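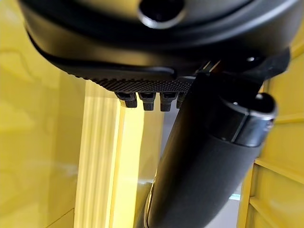
Plillero Jigsaw Swap: your questions answered

Last updated 24 February 2022

I get asked the same things quite a lot (fair enough, the old page was a mess and half of it was about the Christmas swap), so I've started again from scratch. If your question isn't on the list, email me and I'll probably add it.

How does the swap work?

You join, you pick a puzzle from the list, I post it to you. When you've finished it you post it back and choose another one. Simple as that! There isn't a due date. People have kept a puzzle for most of a winter and sent it back with an apology, and I really don't mind, because there are plenty of others to go round.

How many puzzles are there?

210 at the moment, going from chunky ones you could do in an evening up to the really big skies-and-sea horrors that some of you seem to love. I buy a few every month and get given a lot more. The list gets updated on Thursdays, usually late, usually with a cup of tea going cold beside me.

What does it cost?

£3 a swap plus the postage, and there's no joining fee. I used to charge a flat monthly amount and it annoyed everyone, me included, as the fast people felt they were doing very well out of it and the slow people felt they were paying for nothing. Per swap is much fairer.

Can I reserve one that's out?

Yes, put your name down on the waiting list and I'll email when it's back. The Donico harbour one has had a queue ever since I got it, so please don't hold your breath. I do have a second Donico with boats in it that hardly anybody asks for and I think it's the better puzzle, lovely colours and a nice fat cut to the pieces.

What if a piece is missing?

Tell me! Please, please tell me. I won't be cross and I won't charge you. Pieces go under sofas, up hoovers, into dogs. What makes life hard is when somebody sends a box back without saying anything and the next person gets to the very last gap at eleven at night and finds there's nothing to fill it. I write the known gaps on the inside of the lid in pencil, along with whereabouts they are ("left of the chimney", that kind of thing), so you'll know before you start.

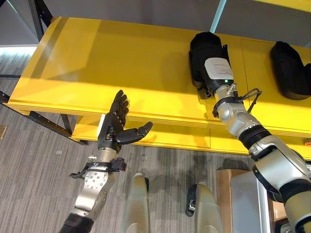
Geetha Rai wrote to say that she doesn't mind a gap in the sky but can't bear one in a face, and could the list show which is which. Good idea, Geetha, and I've started doing it. If a puzzle has a piece gone from somewhere that matters, there's now a little star next to the title. No star means it's either complete or the gap is somewhere dull.

Do you make replacement pieces?

Sometimes. I've had a go with card and a scalpel and a set of watercolours, and from across the room they look all right. They don't click in the way a proper one does. If you'd rather have the gap, leave my effort in the little envelope and nobody's feelings will be hurt (mine, a bit).

How should I pack it for the post?

Pieces in a bag, bag in the box, elastic band round the box both ways. Then brown paper or one of the big grey mailing bags. Please don't sellotape the lid to the base, however tempting it is. Taking the tape off takes the picture off with it, and I've got a very sad Kincaid railway puzzle with a stripe through the engine to prove it.

If you can leave the edges separate in their own small bag, some people are grateful and some people think it's cheating. I've given up trying to make a rule. Send it how you like, and if the last person sorted the edges and you object, tip them back in and give it a shake.

Do you take donations?

Gladly, as long as it's been done at least once and you know whether it's all there. I can't take:
- puzzles from a house where people smoke a lot, as the card holds the smell for years
- anything that's been damp
- puzzles that have been glued (you'd be surprised)
- more than a carrier bag's worth without asking me first

That last one is about space. I had a very generous person turn up in November with a car full and I was climbing over boxes until the spring. I check every donation by making it up, start to finish, before it goes on the list. So if you've given me one and it hasn't appeared yet, it's waiting its turn. I'm fairly quick but I'm one woman with one dining table, and we do need to eat on it now and again.

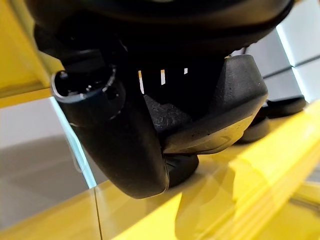

I do the small ones first, by the way, so a big one can be months getting to the front. If you'd like to help with checking, say so in your email. You get to do the puzzle for nothing and keep it as long as you need, and all I ask for is a yes or no on whether it's complete. A couple of you have done this for ages now and it's made a huge difference.

Which ones are good for children?

Anything marked J on the list. Most of those are 20 pieces up to 102 (a funny number, I know, it's a farmyard one and I recounted it to be sure). The Ollura animal sets are the ones I'd go for first. They're thick, they don't bend when they're chewed, and the boxes are small enough for a bookcase. I don't send the J puzzles to anyone with a known gap, by which I mean I take them off the list if a piece goes, as a four-year-old won't be talked round about a missing cow's head.

Are wooden ones included?

A few, yes. Arlo Tran asked whether they could be swapped on the same terms and the answer is nearly. I ask for a deposit on those, which you get back when the puzzle does. They cost a lot to replace and the shaped pieces are so pretty that they tend to wander off.

I live abroad, can I join?

Sorry, not at the moment. I tried it for a bit and the postage came to more than a new puzzle would have.

Can I come and choose in person?

You can if you're local. Email first so that I'm in, and so that I can find the cat somewhere else to be. Allow longer than you think. People say they'll pop in for ten minutes and then they get talking about sorting trays.

Speaking of which, do you recommend a sorting tray?

Muffin tins. I've had the proper stacking ones and they're very nice, but a muffin tin does the job and you can put it in the oven afterwards (empty it first). For a really big puzzle I use the lids of shoeboxes and label them with sticky notes, so sky, hedge, roof, and one that just says "brown".

How do I leave?

Send back whatever you've got and drop me a line. There's nothing to cancel. If you come back in a year I'll still have your list of favourites in the notebook, unless I've moved house, in which case the new address will be at the top of the order form.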